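[Grippers-and-kit] Fellholm hand-held gripper, first impressions 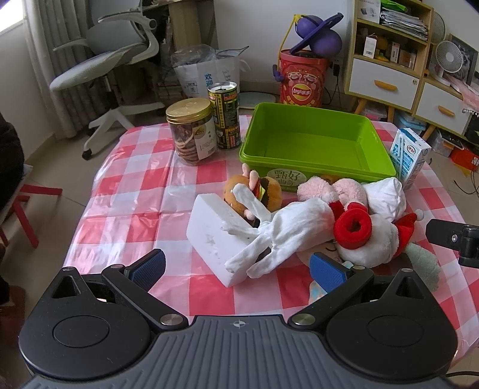
Sushil Nigam wrote:

> Before anyone spends money I would want to know how the pads hold up. We had the older Illau tool on loan in February and the fingers were fine on boxes but hopeless on anything with a bit of give in it. Does the Fellholm do any better with soft things? And is the support plan worth having, or is it just a phone number?
>
> Sushil

Dear Sushil, dear all,

Thank you for this, and I'm sorry it has taken me so long to sit down and answer properly. I wanted to have used the thing for a decent while before giving an opinion, and then Disley came back wanting their report first, so you have all had to wait your turn!

Soft things are just what I have been trying it on, at home, on the table with the checked plastic cloth. The pile is mostly plush toys, with a foam block and a cloth glove for variety, and I think it's a fair test of what you are asking. The plush hamburger was my favourite to begin with (it is a friendly sort of shape and you can come at it from nearly any side), and the glove was the one I grumbled at. A crumpled glove never offers you the same edge twice, and if you close too early you get a pinch of cloth and nothing else.

Over one long evening I made 90 lifts and 67 of them were clean, by which I mean picked up, moved across and put down where I meant, with no second grab. Most of the failures were the glove. The blue textured pads do grip plush nicely, and I didn't find I had to squeeze hard, which was my complaint about the Illau as well. I can't tell you yet how they wear. Mine look the same to me as when they came out of the box, but ask me again after the winter.

Now the grumbles. It is a wide tool, and when you are working close in it takes up a good deal of your view, so you learn to lean a little to one side. My wrist was tired after 50 lifts or so and I was glad of a cup of tea. The booklet is thin, and the page on fitting new pads has the steps in an order I could not follow at all. I ended up ringing Semwal, who handle the support plan over here, and they talked me through it very patiently. So yes, it is a phone number, but a good one, and they posted me a spare pair of pads as well.

Would I buy it? For soft goods, yes, I think I would, and I'd take the plan for the first year and see. If your work is all cartons I should stay with what you have. The loan lasts 90 days and you can send it back for the price of the postage, so there is no great harm in trying.

If anybody has found a good way of picking up gloves, please do write in.

With warm wishes,
Aarti Tyagi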